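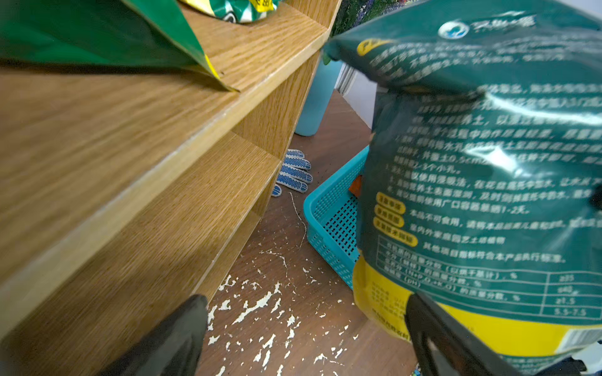 Shelves, with the green bag on top.

My neighbor Safta Stanciu had her cat go missing in July. Radu is a gray tabby, six years old, and he slipped out while she was bringing in groceries. She put up 41 flyers between Jiltstead and the Bivville road and called the shelter every morning.

I drove around with her most evenings. We got a few calls, and two were for a different gray cat.

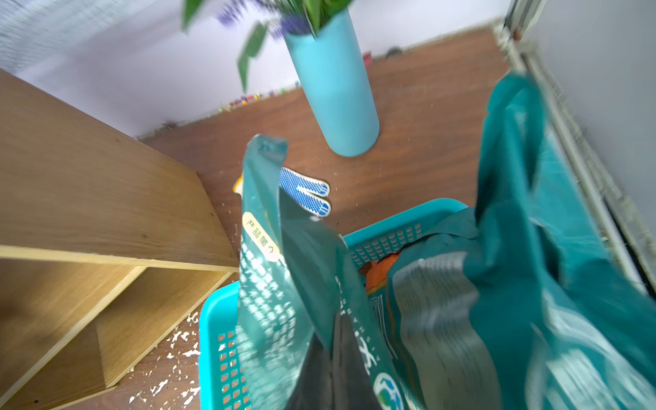 On the ninth night a man on Flastlow Street called – he had heard crying under his porch. It was Radu, thinner and with a torn ear. The vet bill came to $139, mostly for the antibiotic and the exam.

He had a chip, but it still listed her old phone number. I checked mine the next day and it was wrong too.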